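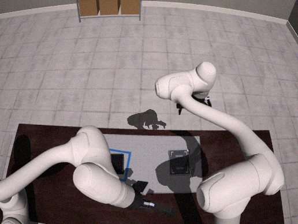

View 1 – Two-arm cell, simulated, with board, tray and blue-outlined area.

Fornham Chore Readiness Checklist, Simulated Cell
Inspector: Teresa Louro
Date: Thu 10 October

1. Arms clear of the shelf at the back of the room: Yes.
2. Marked area visible to the operator: Partly. The left arm hides one side of the blue outline. Move the viewpoint before the next run.
3. Lighting: Acceptable with comment. Heavy shadows fall on the right half of the board and across the tray.

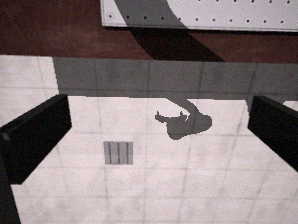 View 2 – Open gripper fingers over white tile, small gray square at left of center.

4. Fingers open before approach: Yes.
5. Small parts distinguishable from surface: Marginal. Gray on white is a weak contrast.
6. Fit for unattended household tidying: No. Supervised trials only – review in March.

Items open: 2, 3, 5 and 6.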